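5.3 Checking the cable sleeves and grippers

Do this every 600 cycles. The supplier's sheet says 4,000. Nesma Ragab wrote the original version of this section and went by the sheet; Bouchra Kettani has since changed two sleeves on the Coline cell, and neither had got anywhere near that figure. Use 600 until someone shows us a reason not to.

CAUTION: The stop button holds the arms where they are. It does not take the power off the rail. Switch off at the wall before you put a hand between the grippers.

1. Jog both arms to the meeting position over the middle of the floor panel. The Festano software will report "aligned". Look for yourself.

2. Follow each corrugated sleeve from the base, along the upper arm and over the wrist. The loop over the wrist must be free to move. If it is pulled flat at full reach, the tie nearest the elbow is too tight.

3. Run one handover at slow speed with a scrap phone. Watch the sleeves and ignore the screen.
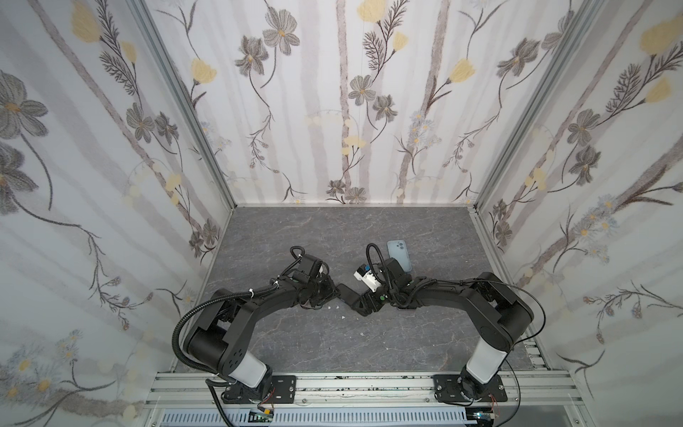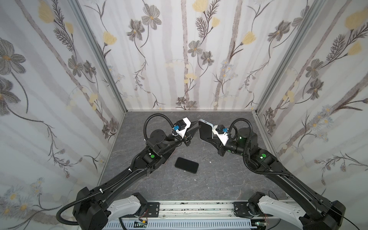
Arms brought together over the floor panel, both mounted on the front rail.

4. Switch off. Try the four bolts on each mounting plate with a hex key. The thread lock is sold as permanent. We have had no luck with that, so check every bolt, every time.

5. Wipe the gripper fingers with a dry cloth. Do not use the Patel cleaning fluid, whatever the bottle says about rubber.

6. Pick any scraps of paper or packing off the floor panel and brush grit out of the rail slots.

7. Switch on, home both arms and repeat step 3. Write the cycle count in the log.

Note: Error 177 after homing is listed as "cable fault, replace". Reseat the wrist connector first and home again. Zerouali will happily sell you a new cable, and 12 of them are already on the shelf from the last time we believed the list.

Note: The self-test does not look at the sleeves at all. A pass tells you the motors answered.

5.4 Replacing a sleeve

Order by length, measured along the old one with the arm at full reach.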